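Handheld Demonstration Lab — Handout 3
Skurness Technical College, Robotics Project Course
September 2020

Reading before the session: the Nido quick guide, pages on pairing and calibration. The Ševčík notes on wrist motion are optional, but the second half will help with your report.

What this handout covers

Handout 2 ended with the fingertip exercise. By now every pair should be able to open and close a Nido gripper on command and read the opening width off the log. This week we move to recording demonstrations with one gripper and then with two. The recordings from this session are the ones you will train on for the February review, so it is worth being slow and careful.

1. Before you record

Sign out a pair of grippers on the sheet by the door. Left and right are not interchangeable in the software, so check the label against the sheet.

Look at the fingertip pads. They should be clean, seated all the way into their rims, and level with each other. If one pad sits higher than the other, the width reading will be off at the closed end and you will have to redo the zero. Wipe the pads with a dry cloth only.

Then hold the gripper still, pads closed, and take a test clip. Check three things in it: both pads are visible, the notch between them is near the center line, and the far side of the room is in focus. A slight upward tilt is fine for the test clip. It is not fine for a recording, where the table should take up most of the view.
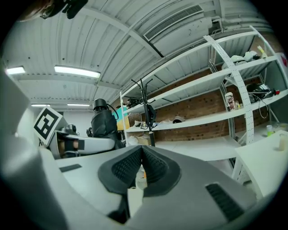

Figure 1. View from a gripper held low and tilted up. Pads at bottom center; the marker on a second gripper is at left.

Note the curve in the shelving and the ceiling panels in Figure 1. The lens is very wide, and straight lines bend more the farther they are from the center. Do not try to measure distances from the raw picture. The calibration step in section 3 takes care of most of this, but objects right at the edge of the view stay unreliable, so keep the object you are handling toward the middle.

2. Markers

The markers are how the tracking software finds each gripper from outside. Each marker has its own pattern and the software needs the whole square, including the dark border. The usual ways to lose one:

- a sleeve or cable hanging across it
- a thumb over the corner
- turning the wrist so far that the face is nearly edge-on
- glare from the ceiling lights

A marker cube has more than one patterned face, so a turn of the wrist that hides one face will often bring another into view. Two faces at once gives a steadier estimate than one. If the tracker drops out for more than 17 frames in a row, the clip is marked bad and will not be counted.

3. Calibration

Run the calibration script once per gripper per session. Move through the full set of poses on the wall chart, holding each one until the tone. A complete run collects 153 samples. If yours stops short, start again from the first pose; the script does not resume. Save the result under your group name and copy it to the Jomcombe folder on the shared drive before you go on.

4. Two-handed recording

Stand facing the table with your feet still. Start with both grippers raised in front of you, wait for the tone, then move. Go at half the speed you would use with your bare hands. Both arms should return to the raised position at the end of each clip. 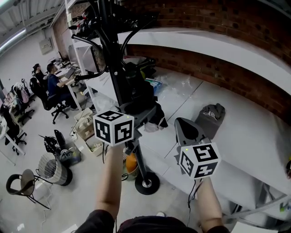
Figure 2. Two grippers in use at the long table, seen from head height. Several faces of each cube are in view.

Things to practice, in this order:

(a) Pick up a soft object with one gripper and set it down in the same place.
(b) Pick it up with the left, pass to the right, set it down.
(c) Pick it up with both at once and turn it over.

A cap is a good object for all three. The brim is stiff enough to grip and the crown folds, so you will quickly see how much closing force you are using. Thin clear plastic is much harder — the pads hold it well enough, but its outline is difficult to pick out in the recording. Leave it until you have (a) and (b) working.

Watch the cables. Let them hang beside the forearm and check them again after every ten clips or so. Most of last year's bad clips in exercise (c) came from a cable pulling on the wrist during the turn.

5. What to hand in

Each group hands in 100 clips that pass the tracker check, split as you like between (a), (b) and (c), with no fewer than 17 of (c). Across the class this should bring the shared set to 3000 clips, counting what was carried over from the earlier groups.

Along with the clips, write one page on the failures. List the clip number, what went wrong, and whether you could tell at the time or only from the log. Do not delete failed clips. Move them to the folder called "out" and leave the file names alone.

Grippers go back on charge at the end of the session. Sign them in on the same sheet.

Next handout: trimming clips and checking the time stamps.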